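フロンデン2階の共用フロア、床の張り替え終わる　灰色にオレンジ、椅子は当面そのまま
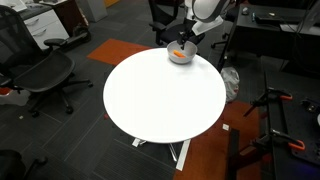 共用フロアの白い丸テーブル。床は濃いグレーとオレンジのタイルカーペット

共同オフィス「フロンデン(Flonden)」の2階共用フロアで続いていた床の張り替えが終わった。2021年2月、入居者の利用も再開。使ったタイルカーペットは全部で1,319枚、うち854枚は別のオフィスから引き取った中古品だという。施工は中古内装材のルニエ(Runier)。

まず床の話から。色は濃いグレーが基本で、近くで見るとうっすら筋が入っている。継ぎ目は格子状に見える。ところどころにオレンジ。壁際をぐるりと縁取るような使い方ではなく、床の途中にぽんと区画が現れる。丸テーブルの脚の下にもかかっていて、テーブルの真下できれいに色が切り替わるわけでもない。見学に来た入居者の一人は「最初、敷き途中かと思った」。施工側によると、これで完成。

設計を担当したヒウトン・ウー(Hiu-tung Wu)氏に配置の理由を聞いた。「オレンジは人が立ち止まるところに置きたかった。廊下みたいに歩くだけの場所は灰色でいい」。ただ、家具の位置は使う人が勝手に動かすので、色と家具がずれるのは織り込み済みとのこと。「ずれたら戻してください、とは書きません。貼り紙が増えるのが嫌なので」

以前の床はベージュの巻きもののカーペットだった。広い一枚ものを敷き込んであり、飲み物をこぼすとその部分だけ替えることができない。給湯室の前は色が変わり、上からマットをかぶせてごまかしていた。そのマットの端がめくれて、つまずく人が出る。マットをテープで止める。テープに埃がつく。ここ数年はその繰り返しだったと管理側は話す。

タイル式なら汚れた一枚をはがして替えられる。予備は地下の倉庫に置いた。今回の1,319枚は床に敷いた分だけの数で、予備は別勘定。予備の枚数は公表していない。

■中古854枚、色合わせに手間

時間がかかったのは敷く作業より選別のほうだった。中古の854枚は同じ品番「アウ(Au)」の灰色だが、前に敷かれていた場所によって色の抜け方が違う。窓際にあったものは白っぽく、机の下にあったものは濃い。これを倉庫の床に並べ、似た濃さどうしでまとめ直してから運び込んだ。残りは新品で、オレンジはすべて新品の側に入る。

ルニエの現場を受け持ったロクイウ・チウ(Lok-yiu Chiu)氏。「蛍光灯の下で合っていても、朝の窓際で見ると違う。二度並べました。一度目は失敗です」

失敗、というのは西側の一角。いったん敷き終えたあと、翌朝になって一列だけ明るく見えることがわかり、全部はがしてやり直したそうだ。接着は強い糊ではなく、はがせるタイプ。やり直しがきいたのもそのため、とチウ氏。

毛並みの向きも問題になった。中古のタイルは裏に矢印が印刷してあるが、こすれて消えているものがある。消えているものは手でなでて向きを確かめた。一枚ずつ。冬場で手が荒れたとも。

敷き方は、同じ向きに揃える流し貼り。隣どうしを90度ずつ回す市松貼りも検討したが、筋の入った柄だと目がちらつくという意見が出て見送りになった。試し敷きは昨年の8月、会議室の隅で両方おこなわわれ、通りがかりの入居者が紙に丸をつけて選んだ。流し貼りに票が多かった。票数は残していないという。

■家具は入れ替えず

床が新しくなった一方、家具はほとんどそのまま。丸テーブルは天板が白く、つやがある。脚は白い金属で、下で十字に広がる形。脚が四隅に立たないので椅子をどこからでも寄せられるのが利点だが、広がった脚先に足をぶつけるという苦情は前からあった。今回、買い替えの候補もいくつか挙がったものの、天板に傷みがないことから残すことに。

椅子は黒いメッシュのもの。背が曲線で、座面もメッシュ、キャスターつき。前の巻きもののカーペットではキャスターが沈んで動きが重く、立つときに椅子が後ろへ下がらないと言われていた。タイルは毛足が短く、転がりはかなり軽くなったようだ。軽すぎる、という声もすでに出ている。「座ろうとしたら逃げた」(入居者)。キャスターを摩擦の大きいものに替えるかどうかは、しばらく様子を見て決める。

白い引き出しの収納も続投。机は天板が暗い色のもので、白い収納との組み合わせに統一感がないとの指摘が以前からある。これについてウー氏は「床が濃くなったので、前ほど気にならないはず」。記者の印象では、まあ、確かに床が濃いと机の天板の暗さは目立たない。好みの問題か。

白い丸テーブルのほうは逆に目立つようになった。濃い灰色の上に白。入口から見て、どこに座ればいいかがすぐわかる。待ち合わせに「白い丸いとこ」と言えば通じるらしい。

■工事中の代わりの場所

工事の間、共用フロアの利用者は1階の喫茶「ドルリッツ(Drullitz)」に席を借りていた。用意したのは20席。昼どきは一般客とぶつかり、入居者が階段に座って弁当を食べる姿もあった。店側は期間中、入居者向けに飲み物を80円引きにした。割引は工事終了とともに終わっている。知らずにレジで入居証を出す人がまだいるそうで、店はレジ横に終了の札を立てた。

共用フロアで昼食をとっていた層がどれだけ戻るかは未知数。店の側では、工事をきっかけに通うようになった客もいるという。「2階の人の顔を覚えた」と店の人。戻ってもたまには降りてきてほしい、とも。

■汚れと掃除

新しい床になって最初に出た質問は「食べていいのか」だった。答えは、よい。飲食は前と同じ扱いで、共用フロアのテーブルなら可。汁ものもだめとは言わない。こぼしたらこする前に紙で押さえ、管理窓口に知らせる。黙って水をかけるのがいちばん困るとチウ氏は言う。糊がはがせるタイプなので、下に水が回るとタイルの端が浮く。

掃除機は毎朝、利用が始まる前に一度。濃い灰色は汚れが目立たないと思われがちだが、白いものは目立つ。紙くず、糸くず、消しゴムのかす。ベージュのころは気にならなかったものが見える。実際、取材した時間にもテーブルの横に白い紙切れが落ちていた。オレンジの上だとなおさら目につく。

夕方にもう一度掃除機をかけてほしいという要望が複数寄せられているが、音が出るため管理側は慎重。通話中の人がいる時間帯と重なる。手押しのほうき型の掃除具を置き、気づいた人が使う案が出ている。置き場所は収納の脇が有力。

土足はこれまでどおり。雨の日用に入口へ吸水マットを敷く。今度はテープで止めない、裏にすべり止めのついたものを選んだ。

■一枚はがして替えるまで

張り替え後の説明会では、傷んだタイルの交換をその場でやってみせた。手順は単純で、へらを角に差し込み、端を起こし、手前に引く。はがした跡に糊が残っていれば足さず、なければ薄く塗って少し置く。新しい一枚の向きを合わせ、四辺を上から押さえる。上に物を載せて落ち着かせることもある。参加者の何人かが試し、一人は向きを間違えた。間違えた一枚だけ妙に明るく見え、部屋の反対側からでもわかった。説明としてはよかったのでは、とチウ氏。

交換は原則として管理側がおこなう。入居者が自分ではがす必要はない。ただ、角が浮いているのを見つけたら踏んで直そうとせず、知らせてほしいとのこと。浮いた角をキャスターが乗り越えると、角そのものが潰れて戻らなくなる。

中古のタイルを使ったことで、交換のときに色が合うかという問題も残る。予備は中古と新品の両方を持ち、敷いてある場所の濃さに近いほうを使う。中古のほうは、濃さごとに分けて箱に入れ、箱に付箋。付箋がはがれ落ちると選別からやり直しになるため、箱に直接書くことも考えているという。

オレンジの予備は新品のみ。日が当たる場所のものは数年で色が落ちるとみられ、そのとき新品を一枚入れると浮いて見えるかもしれない。ウー氏は、そうなったら灰色の中のオレンジをもう少し動かせばいい、と気楽な構え。色の区画そのものを移せるのがタイルのいいところだそうだ。

■音は静かに

利用者の感想で多いのは音。椅子を引く音、靴の音が前より静かになったという。巻きもののカーペットのほうが厚かったはずだが、下地が傷んで床鳴りしていた箇所を今回あわせて直している。静かになった理由はタイルッカーペットより下地のほうかもしれない、と施工側は控えめだった。

一方でにおい。新しい糊のにおいが気になるという声が少数。窓を開ける時間を当面のばして対応する。冬なので寒い。膝かけを持ってくる人も。

見た目への評価は割れている。「明るくなった」「暗くなった」の両方が意見箱に入っていた。灰色を見ている人とオレンジを見ている人の違いか。オレンジについては「もっと増やして」「なくてよい」と、こちらも両方。前のベージュがよかったという紙も一枚。

■はがした古い床の行き先

はがしたベージュのカーペットは大半が処分に回った。傷みの少ない部分だけ切り出し、倉庫の棚の下敷きにしている。入居者から「持ち帰って車の荷室に敷きたい」という申し出があり、これは認めた。切り口がほつれるので縁をかがる必要あり。

床の下からは、前の前の時代のものとみられる古い床材が一部で見つかった。緑。はがさずに、その上を平らにならしてタイルを敷いた部分もある。見つけた場所は図面に書き込んだという。

■今後

次は3階の会議室。こちらも同じ品番の灰色を使う予定だが、オレンジを入れるかは決まっていない。中古の在庫次第で新品の割合が変わるため、時期も未定。ルニエでは、同じ色の引き取り話が来たら先に押さえておくとしている。

共用フロアの利用時間に変更なし。予約も不要。丸テーブルの長時間の場所取りは遠慮を、と管理窓口。家具の配置についての意見は2階の意見箱へ。椅子のキャスターの件は、次の入居者会で話し合う。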